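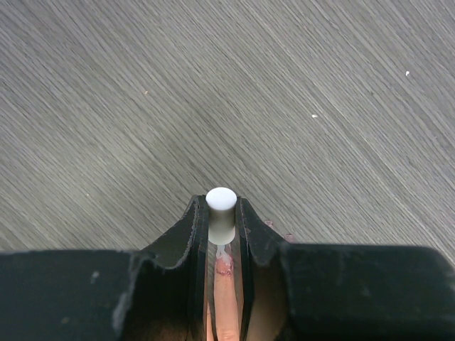
Home | Files | Notes | License

# Brasby Table Setting Set

09/09/2021, Satar project

Place settings, small ones. The old card promised "realistic family dining." I doubt it. Few families I know eat off a single fork.
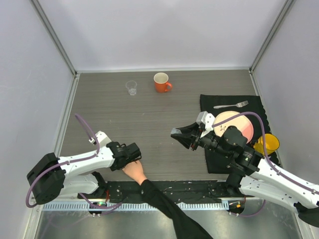
**Category: Tableware**

- orange mug, white inside
- small clear cup
- yellow cup
- round plate, part cream, part pink
- silver fork
- black cloth placemat

No knife, no spoon. Kemard lists the layout as "standard," after a 1978 etiquette booklet I have not been able to find. Treat that label with care.

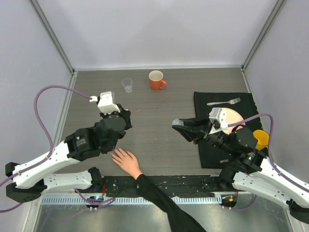
Walter Bermúdez, card maintainer

The placemat does not always lie flat, so don't use its edges as a ruler. I would also not trust the "table set" tag in the March release until somebody rechecks it.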